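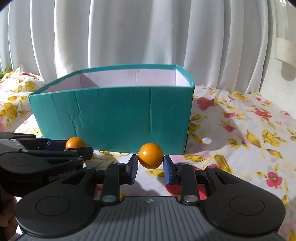

Fig. 1. An orange ball held between two blue pads.

Search this site Enter keywords Go

Why Do Oranges Turn Orange?

Our class at Nernville picked citrus for the November project, mostly because everybody had one in their lunch bag and we thought it would be easy (it wasn't!). Oranges start out green, and in very warm places they can stay green even when they are ripe and sweet inside. Cool nights make the green fade, and then the orange color that was hiding in the peel gets its turn to show.

We kept 20 green oranges for 6 weeks, half in the chilly hallway and half by the heater, and drew them every morning before the bell. The hallway ones changed first, which made us all very happy. Two by the heater went soft and had to be thrown out, so next time we would like to start with more fruit and a better thermometer.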